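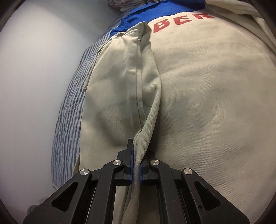

Handgreifer von Carnix im Test: Wäsche greifen lernen

Seit ein paar Wochen arbeite ich nun mit dem Carnix, und weil mich so viele gefragt haben, schreibe ich es endlich einmal ordentlich auf. Der Greifer kommt fertig montiert, zwei Finger, blaue Auflagen, schwarzer Kunststoff — und er liegt wirklich angenehm in der Hand! Nach etwa 30 Durchgängen mit Pullovern, Ärmeln und Bettzeug hatte ich den Bogen raus. Dünner Stoff ist die eigentliche Prüfung, und da greifen die Auflagen viel feiner zu als beim alten Modell von Plosum.
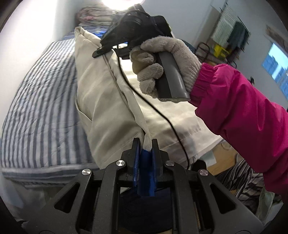

Text und Test: Kiều Đoàn | 24. Juli 2024

Am liebsten nehme ich inzwischen die Ecken von Bezügen, da zieht sich die Falte so schön straff zwischen die Finger. Nach 40 Minuten wird mir allerdings das Handgelenk müde (ich habe kleine Hände, das mag bei Ihnen anders sein). Die Anleitung ist leider recht knapp, der Kundendienst dafür sehr lieb. Im August probiere ich die Ersatzauflagen aus und trage das hier nach.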